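De: Aniela Czerwiński
Para: lista Maderas y Acabados
Fecha: 2021-02-05
Asunto: Re: Aceite o cera para encimera de cocina

Ryszard Krawczyk escribió:

> Hola a todos. Tengo una encimera de haya alistonada, 32 mm de grueso,
> y no sé si darle aceite de linaza, cera o directamente barniz.
> La usamos a diario y al lado del fregadero ya se está poniendo gris.
> Mi cuñado dice que barniz y a correr. ¿Vosotros qué haríais?
> Gracias,
> Ryszard

¡Hola, Ryszard!

Pues mira, con todo el cariño para tu cuñado: yo barniz no le pondría. Lo tuve en la cocina del piso anterior y el primer año precioso, brillante, una maravilla, pero en cuanto se levantó una esquinita junto al grifo empezó a meterse el agua por debajo y aquello acabó a corros. Y para arreglarlo hay que lijar la encimera entera (con los armarios llenos, imagínate el polvo en los vasos).

Desde entonces uso aceite y estoy encantada. Probé primero el de linaza crudo, que huele bien pero tarda una eternidad en secar — a mí me dejó la cocina inutilizable 14 días, y todavía se pegaban las migas. Luego me pasé a un aceite duro de Preto, de los que llevan algo de cera, y con ese en una tarde lo tienes dado y al día siguiente ya puedes pasar la mano sin que se te quede nada.

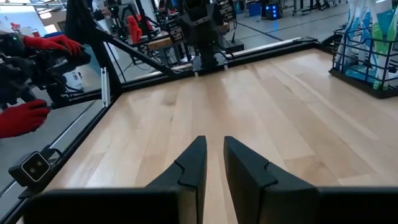
Lo del gris del fregadero tiene arreglo, no te agobies. Lija de grano medio primero, siempre en el sentido de la veta, y luego una más fina hasta que al tacto no notes el salto con el resto. Si después de lijar sigue la mancha oscura, ácido oxálico, con guantes y la ventana abierta, y aclaras muy bien. Yo lo dejo secar toda la noche antes de tocar nada más.

Para el aceite, dos manos finas. Finas de verdad, ¿eh? El error que cometemos todos es echar un charco pensando que así protege más, y lo que consigues es una película pegajosa que no hay quien la quite. Extiendes con un trapo de algodón, esperas un rato y retiras todo lo que la madera no haya chupado. Y los trapos, por favor, extendidos al aire libre hasta que estén tiesos o metidos en un cubo con agua, que arrugados en la basura pueden arder solos. A una vecina mía le pasó en el garaje y menudo susto.

Ah, y no te olvides del canto y de la parte de abajo, sobre todo donde va el lavavajillas, que el vapor sube y por ahí es por donde se suelen abrir las juntas. Yo no lo hice la primera vez y tengo una rajita que me mira cada mañana mientras hago el café.

De la cera sola no te puedo decir mucho. La he usado en una cómoda y queda suave, suave, pero para una zona donde se apoyan ollas y se derrama vinagre me parece poca cosa. Si alguien de la lista la tiene en la cocina, que cuente, que a mí también me interesa.

Por cierto, ¿alguien sabe si Fisoder sigue vendiendo las latas pequeñas? La última vez solo les quedaban las grandes y se me formó nata antes de gastar la mitad.

Un abrazo,
Aniela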